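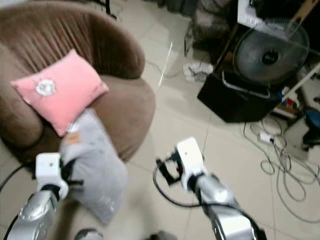
Work in July went mainly to the cloth tasks, which were behind at the last report. The operator drives both arms by remote control from a seat in the next room, and the robot records the joint positions, the gripper commands and the video from its head. The hardest of the cloth tasks is picking up a soft item from furniture. With the gray piece on the tub chair, the left gripper has hold of the fabric low down near the edge of the seat, the right one is still open and empty, and the pink pillow is behind the fabric. We want plenty of recordings of that stage, where one hand has a grip and the other has to find a second place to take hold.

Recordings to date

We have recorded 779 demonstrations at the Tiltstead house. After review, 622 were kept. Most of the rejected ones failed for one of two reasons: the operator stopped partway for more than a few seconds, or the video and the arm data were out of step. The second problem came from a clock setting on the Prilto recorder. It was fixed early in the month and has not come back. We have not tried to repair the older files.

A good cloth demonstration now takes 35 seconds from first movement to release. Operators were slower when they started, and we dropped their practice runs from the set before the review, so those are not in the totals above.

Operators

Dean Whiteley trained two new operators, which brings us to five. Each new person does 12 practice runs before anything is saved. Dean's notes say the common mistake is closing the gripper too early, before the fingers are far enough into the cloth. He has added a short section on this to the operator guide and asked everyone to reread it.

Sites

The Sowerby apartment is ready except for the network line. Until that is in, all recording stays at Tiltstead. We move the furniture and change the fabrics between sets so that the Molon model does not learn one room.

Problems

The delay on the hand controllers is still noticeable when both arms move at once. We have ordered a replacement receiver. One of the wrist cables was changed after it began dropping its signal, and we now check both cables at the start of every session.

Next period

Start at Sowerby once the line is working. Train the first version of the Molon model on the kept demonstrations and test it on fabrics it has not been shown. No change to the budget is requested.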